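Lasodeck control software: progress report, February

Work package 2: grasp planning and perception

The planner now runs as a separate process from the arm driver. Joint targets are sent at 50 Hz and the driver rejects any message that arrives out of order. Giang Khúc has moved the ball-and-bin task to the new interface, with the red and blue balls handled by the same policy.

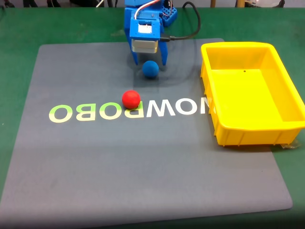
Grasp success over the last test set was 79 per cent, against a target of 70. Most remaining failures come from the depth estimate, which places the fingers too high on approach. A correction has been written but is not yet merged.

The replay tool is behind plan. It reads Mimeo logs but drops gripper commands when two share a timestamp. A fix is due on Thursday.

No change to the budget is requested.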